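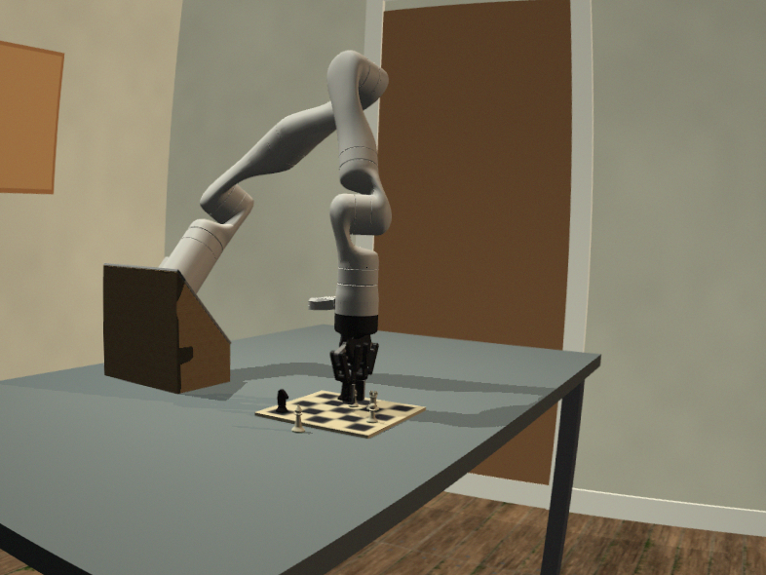
Stuart Bickerstaff reckons cultured butter is wasted on toast, and he told Lorna Buchanan so the first time he tried hers, standing at the counter of her little creamery in Tornport with a heel of rye in one hand. He thought it ought to go on potatoes, or into pastry, or be eaten off a spoon when no one was home. Lorna laughed when I brought it up, because she has been hearing it from him ever since (he buys two pats a week, and she suspects the spoon).

"He's wrong about the toast," she said, pouring me a second cup of tea I hadn't asked for but was very glad of. "But I do see what he's getting at. People taste it and they think I've put something in it. A bit of lemon, or cheese. It's only cream that's been given time."

Time is a subject that comes up a lot with Lorna. Her label is Plivine, a name she made up at the kitchen table with her sister and has never been able to explain to anybody's satisfaction, and she makes three things under it: a salted cultured butter, an unsalted one, and the buttermilk that's left over. The cream comes from a herd of Jerseys up the valley. She warms it gently, stirs in the culture, and then leaves it alone overnight at room temperature until it has thickened and smells, as she puts it, "like a clean barn and a green apple." After that it goes into the cooler, and the next morning it's churned.

"The churn's older than I am," she said. "It's a Kopecký, and I bought it from a fellow who was keeping geraniums in it. I paid $520, and my husband thought I'd lost my mind. Then I spent more than that on the seals! But it turns beautifully, and I can hear when the butter's about to break. It goes from a slosh to a sort of thud."

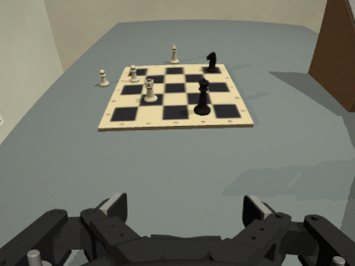
She still does the washing by hand, cold water and wooden paddles, working the butter until the rinse runs clear. It's the part of the morning she likes best, though her wrists don't always agree, and in July the tap water comes through so warm that she has to chill it the night before. If any buttermilk stays behind in the butter it will turn sour in the wrong way within a few days, and she has had batches she was too embarrassed to sell. Those went to the neighbour's pigs, who have never complained about the flavour.

Last year she made 2,129 pats, each of them 125 grams and every one wrapped by hand in parchment. She knows the number because she has to write it in a ledger, and she showed me the ledger, along with several pages of weather notes and a recipe for date squares that had somehow ended up in the back.

I had been saving up something I've always wondered about at home, where a jug of real buttermilk tends to sit at the back of my fridge and make me feel guilty.

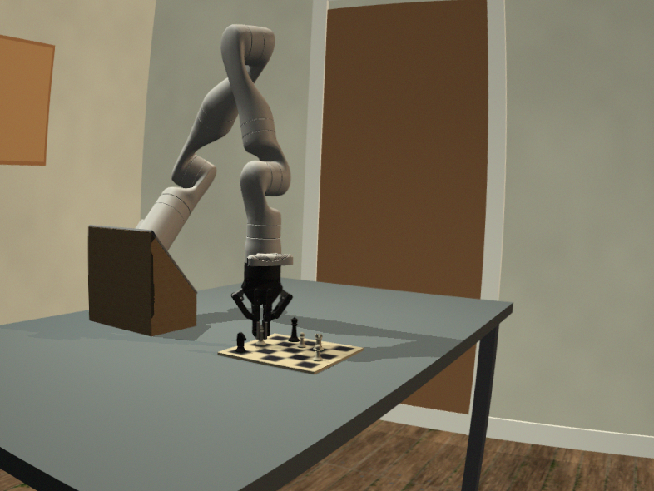
What do you do with the buttermilk if you aren't a pancake person? "Marinate a chicken in it," said Lorna. "Salt, buttermilk, a few cloves of garlic you've squashed with the side of a knife, and leave it overnight. Or drink it cold with black pepper, the way my grandmother did. Mine isn't as thick as the kind you get in a carton at the store, so if you're baking with it, hold a little back and see how the batter looks."

She freezes hers in muffin tins, incidentally, which I have since copied, and it works a treat for soda bread.

We got on to salt after that, and stayed there for quite a while. For years she used an ordinary fine sea salt, and then a customer brought her a bag of Kolter, a flaky one with a bit of crunch to it, and she hasn't gone back. She folds it in at the very end so the flakes don't all dissolve. "You get a little spark every few bites," she said. "Stuart says it's uneven. I told him that's the idea, and he bought another pat."

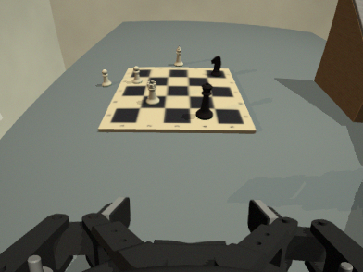

Plivine cultured butter, salted and unsalted, is sold from the creamery door in Tornport.

As for what's next, she would like to try a sour cream, and has a bucket of it on the go in the cooler, though she wouldn't let me taste it. The first lot was too thin and the second had a flavour she describes only as "basement." She isn't in any hurry. There's a second culture she wants to try, a slower one, and she'd rather wait for the spring cream, when the cows are back on grass and the colour comes up a good deep yellow.

I left with a pat of the salted and a jar of buttermilk under my arm, and had the butter on toast at nine that night.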